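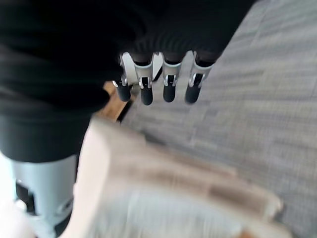 Black fabric with a ribbed band, and the hand just below it.

Giltport Mending Rooms – progress report no. 2
To: Armont Fund, small grants
From: Renata Kurek, project lead
March 23, 2018

Sorry this is a few days behind. Been short of hands at the till end and I wanted the stock figures right before sending. Narrative first, money after, then the things we need an answer on.

Where we are

Evening classes up and running since the last report. Two levels now, basic and knitwear. Basic is hems, buttons, zips, patching. Knitwear is darning, cuffs, picking up dropped stitches, re-doing elbows. Knitwear filled up first, which we didn't expect at all. We'd planned it as a small add-on and had to move it to the bigger room.

Enrolled to date: 29 across both levels. Target in the bid was 20. Four have stopped coming, one moved away, the other three we've written to and not heard back.

Garments through the repair table since we opened: 547. That is everything logged in the book, from a single button up to a full coat relining. It doesn't include things people brought in and took home again because we couldn't do them (leather mostly, and one tent).

Most common jobs, in order: trouser hems, coat zips, jumper cuffs, school bags. Cuffs take the longest for what we charge. We have put the price up a bit for adults and left childrens as it was.

Premises

Still in the old Górecki shop on the corner. Lease is fine until July. Landlord has said verbally he'd be happy to carry on, nothing in writing yet, I am chasing. Roof over the back store was leaking in the winter, now patched, no stock lost except one box of interfacing. The heating is slow. Classes start cold and warm up by the break.

Lighting over the cutting table is much better. Swapped the tubes and moved one fitting. Dark cloth was a real problem before, people were unpicking black thread off black wool and going home with headaches.

Machines and kit

Three domestic machines and one overlocker in regular use. The second overlocker is out – timing has gone and the repair quote was more than we paid for it. Would rather sell for parts and put the money to a decent iron. Please confirm you're OK with that as it was bought from your grant.

Thread and needles: spending more than planned. Ballpoint needles for knits especialy, beginners snap them. Have switched to buying by the larger box.

Wool for darning has nearly all been donated. Good range of greys and navy, hardly any proper black, so we are buying that in.

Skilari sessions

The joint sessions with Skilari started in the new year. They send trainees over for an afternoon, we teach basic mending, they help us get the booking list off paper and on to a spreadsheet. Works well. Spreadsheet is now the main record, paper book kept as back up. One week of bookings got entered twice, now fixed, and the figure above is after the fix.

They would like to go fortnightly. I'm in favour but it needs another tutor paid for two hours each time.

Money

Spend is around 200 pounds over on materials and under on publicity, as we haven't needed the second leaflet. I'd like to move the leaflet money across to materials. No change to the total. Tutor fees on budget. Rent on budget. Electric not billed yet for this quarter, I've put in the same as last.

Full sheet attached separately, receipts in the folder in date order.

Not gone so well

The Saturday drop-in. Slow. People come in for a look round and don't bring anything to mend. We tried a sign in the window, made little difference. Going to shift it to a later start and see, and drop it if no better by the next report.

Also the waiting list for coats is too long. Zips ordered late, my fault, won't happen again.

No accidents. One rotary cutter went missing and turned up under the ironing board.

Next few months

Get the lease extension signed
Second knitwear group, if a tutor can be found
Cuff and collar sheet written up for beginners – half done
Stock check before the summer break
Sort out the till, again

Need from you please

1. OK to sell the broken overlocker
2. OK to move leaflet money to materials
3. Whether the extra tutor hours can come out of this grant or have to wait for the next round

Number three is the urgent one, Skilari want to fix their dates. A yes or no by email is fine, formal letter can follow.

Renata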